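Stock from bones, and how to keep it

My name is Bożena Chmielewska and I write this page for people who cook at home and do not like to throw away good food. In March I still make soup nearly every week, so this month I put together my tips for bone stock. Some of them I have from my mother, and some I learned after mistakes.

Which bones to use

The best stock comes from a mix. Take some bones with marrow, some with joints, and if you can get it, one piece with a little meat on it. Marrow gives fat and taste, joints give the jelly. If you use only marrow bones, the stock will be greasy and rather thin. If you use only meat, it will taste good but it will not set in the fridge.

Ask at the butcher's counter before you go to the supermarket. In our town the butcher keeps the bones in the back and many customers do not know that they can ask. A long leg bone should be sawn into pieces there, in the shop. Please do not try it at home with a kitchen knife or with a saw from the garage. I once damaged a good knife in this way and it was never straight again.

Preparing the bones

Put the bones in cold water, bring it to the boil and let it boil for 15 minutes. Then pour this water away, all of it, and wash the bones under the tap. The grey foam goes down the sink and your stock will stay clear. Wash the pot too, because the foam sticks to the sides.

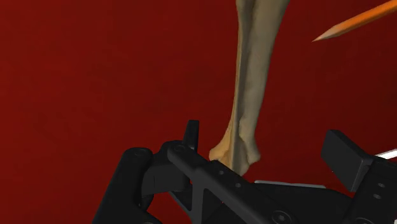 For a dark stock you do one more step. Dry the washed bones with a paper towel and roast them in a hot oven until they are brown on all sides. Turn them once. The onion can go in the same tin, cut in half and with the skin on, as the skin gives a nice colour. Do not let anything become black, or the whole pot will be bitter and you cannot repair it later with sugar or with cream.

Cooking

Cover the bones with fresh cold water, two fingers above the top. Heat it slowly. When you see small bubbles coming up here and there, turn the heat down and leave it so. It should never boil strongly. Beef bones need a long time, I usually start after breakfast and finish before supper. Chicken bones are ready much sooner.

Carrot, celery root, parsley root and leek go in for the last two hours. If they cook all day they become soft like porridge and make the stock cloudy and too sweet. Pepper and bay leaf can go in with the vegetables. Salt I never put in the pot at all. I salt the soup or the sauce when I make it, and then it is always right.

A spoon of vinegar in the water is an old habit in my family. I have tried with and without, and I could not taste a difference. You can decide for yourself.

Straining and cooling

Take out the big pieces first with tongs, then pour the rest through a sieve with a clean cotton cloth in it. Rinse the cloth in hot water before, otherwise it can smell of washing powder.

Cool the stock quickly. Stand the pot in the sink in cold water and change the water when it gets warm. Stir sometimes. If you pour the stock into a few shallow dishes it goes even faster. After this it can go into the fridge, with a lid.

Next day the fat is hard on the top and you can lift it off with a spoon. Beef fat is good for frying potatoes, so I keep it in a small jar.

Freezing

I freeze stock in small portions. Leave some space under the lid, as it grows when it freezes. Ice cube trays are useful for sauces, and when the cubes are hard you can move them to a bag. Write on the bag what it is. After a month chicken and beef look the same, and you will not remember, even if you are sure that you will.

Cleaning the pot

If there is a brown ring inside, boil some water in the pot with a spoon of bicarbonate of soda and leave it until it is cool. Then a soft sponge is enough. A greasy sieve should be washed at once, with very hot water and a brush, from the back side first.

The bones themselves go in the rubbish, well wrapped. Do not give them to the dog. Cooked bones break into sharp pieces and this can be dangerous for the animal.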